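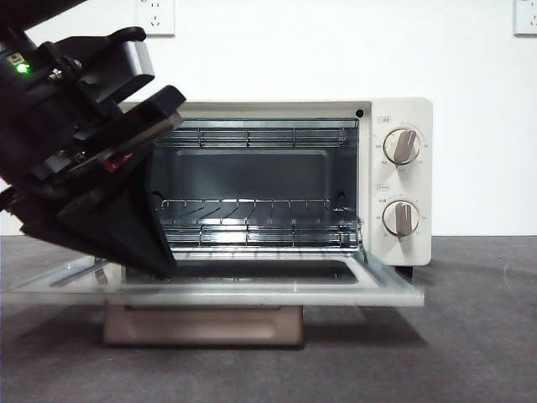

Cream toaster oven, door open, on grey carpet.

Research and Collections Assistant (part-time, fixed term)

The Alden Collection of Political Papers
Gonent House, Pollock Street

The Alden Collection holds letters, diaries, pamphlets and newspapers on nineteenth-century heads of government and the people who worked for them. Most of it was left to us by one family of printers, and a good deal has never been properly listed. We want to appoint an assistant to help list the largest remaining group, known as the Pollock boxes, before they move to new shelving.

The post is for 20 hours a week over 11 months. Hours can be spread over three or four days, but you will need to be in the building on Wednesday, when the reading room is open to visitors until 7 pm.

The work

There are 232 boxes in the group. They hold cabinet correspondence, election handbills, mourning cards, funeral orders of service and a long run of press cuttings pasted into ledgers. Fifty boxes were listed by an earlier project and the remaining 182 have only a pencilled note on the lid. Some of these notes are wrong.

You will:

open each box, check the contents and write a short entry for every item or bundle
date undated letters where the text, paper or postmark allows it, and say in the entry how the date was reached
note names, offices held and places, using our own name list
flag anything mouldy, torn or held together with tape, and leave it for the conservator
trace where stories in the press cuttings came from, as many were copied from one paper to another and changed on the way
answer written enquiries from readers, usually four or five a week
fetch and return items on reading room days

A fair number of our enquiries are from people who have read something about a past leader and want to know if it is true -- a last letter, a dream, a remark at a dinner. You would be expected to look for the earliest source we hold, send a copy where we can, and say plainly when we have found nothing.

Entries are typed into Vokedeo, our catalogue system. Training is given in the first fortnight and you do not need to have used it before.

What we are looking for

You must have:

a degree in history or a related subject, or equal experience in an archive, library, museum or local studies room
the ability to read nineteenth-century handwriting, including crossed letters
clear, correct written English
care with dates, names and references
the ability to lift boxes of up to 9 kg, with or without aids

It would help if you also have:

some knowledge of British or American politics between 1830 and 1900
experience of working with newspapers as a source
reading knowledge of French -- one ledger is almost wholly in it

We do not ask for a postgraduate archive qualification for this post. If you are working towards one, tell us, as some of the listing could count towards your coursework.

Pay and conditions

The post is paid at 419 pounds a week before tax. Holiday is 25 days a year plus bank holidays, reduced in line with hours and length of contract. There is a pension scheme, which you may join from the first day. The work cannot be done from home, except for written enquiries, by agreement.

The strongroom is kept at 16 degrees and you should bring a jumper. Staff have the use of a kitchen on the ground floor. The strongroom is reached by a lift and the reading room is step-free. If you need any changes to the building, the hours or the equipment in order to do the job, please say so at any stage.

How to apply

Send a CV and a covering letter of no more than two pages to the Collections Office at the address above, or hand them in at the front desk. The letter should take the points under "You must have" in order and give an example for each. Please also give the names of two referees. We will not contact them before interview without your permission.

Applications close at noon on the last working day of February. Interviews will be held at Gonent House and include a half-hour exercise, in which you will be given a letter to transcribe and a short catalogue entry to write. Travel within the UK is refunded on production of tickets.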